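Students at Hrubý Technical School will present Detach, a simulated robot arm project, at the school's open lab in October. The 14-member club has spent the spring and summer teaching a virtual two-finger gripper to handle objects on a tabletop.

The club has logged 3000 runs in simulation, 1448 of them by hand. Each virtual table is set up with different items and surfaces.

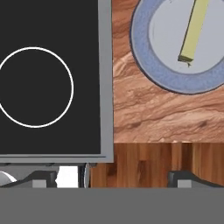
Gripper view from a Detach simulation, with a plate on the tabletop and a dark display panel to its left.

"We started with 332 runs and the arm kept missing," said Čestmír Bartoš, who leads the club. "The students rewrote the grasping code over the summer."

Visitors can try the controls from 4 p.m. in the Adham Room. Admission is free. Project files will be posted on the club's page after the event.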